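Stetmont season thread, now that the fixtures are out. We open away at Kurkgate in August and I've had a few messages about the squad.
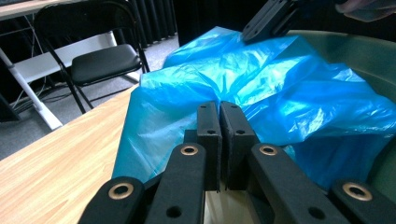
Who starts in goal?

Arnar Eskildsen, going by the friendlies. He played both full matches and Ebbe Vik only came on for the last 20 minutes against Rønning.

Vik is the better shot stopper. Eskildsen is quicker off his line and the back four sit higher with him behind them. Masanobu Matsuda has wanted that high line ever since he took the job.

Up front it's thin. We lost 9 league goals when Lora went out on loan and the replacement so far is a 19-year-old from the reserves.

Matsuda said after training he wants 2 more in before the window shuts. One is a left back. He wouldn't say what the other is.

Away tickets for Kurkgate: we get 300, down from last year. 200 go to season ticket holders first and the rest go on sale at 9 in the morning the day after.

Frøydis Berge is running the supporters' bus again. Pickup is the usual spot behind the main stand. Message her, not me, as I don't have the list.

Will post the lineup when I get it.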